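Studness adds outdoor PoE switch for unheated cabinets

Studness has added a compact managed switch to its industrial networking line. The Andis 900 is meant for roadside cabinets, loading docks and other places where there is no heating or cooling.

The switch mounts on a standard rail and has no fan. Eight copper ports supply power to cameras, access points and door controllers, at up to 30 watts per port. Two fiber ports connect it to the rest of the network. It takes power from either of two DC inputs and switches over if one of them fails.

Installers can set up VLANs, port schedules and ring recovery from a browser page or the command line. A device that stops responding can be power-cycled from the same page, which saves a trip to the cabinet. Settings can be copied to a memory card and moved to a replacement unit.

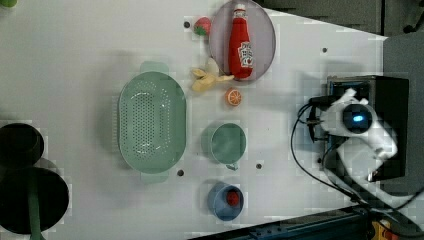
A toy ketchup bottle on a round plate, with a toy strawberry beside it.

The Andis 900 replaces an older model that had no power over its copper ports. Studness says the old model will get firmware updates for 3 more years, and that its rail clip and power connectors are the same as those on the new one. Existing cabinets should not need new brackets.

Distributor Bakeck will stock the switch beginning in January. Orders from Guimarães, where Bakeck keeps its main warehouse, will ship first, with other locations following in February. A version with a wider input voltage range is planned for later in the year.

Pricing has not been announced. The warranty covers parts and labor for 3 years, and power supplies are sold separately.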